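How do you look after a pair of robot hands?
Feb 28, 2020 – by Callum Nisbet 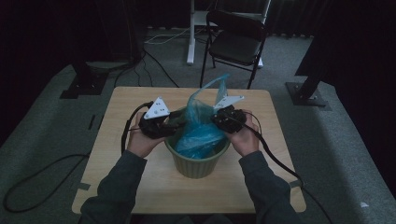
Marulanda Kids' Robot Club

Robot hands need looking after, just like a bike. Ours are called grippers. You hold one in each hand and practise on easy stuff, like a plastic bag in a green pot.

First job – the cables. Each gripper has a black one. Follow it with your finger, right to the end. Any nicks? Stop, tell Yabsira.

Next, the white plate on top. Give it a gentel wiggle. Should not move at all. If it does, the screws want tightening – grown-up job, that.

Then wipe the fingers. Dry cloth, no water!! Dust makes them slip.

Last bit, open and shut, 8 times, slowly. Listen for for clicks. Write it in the Batik book.

54 shares
2 comments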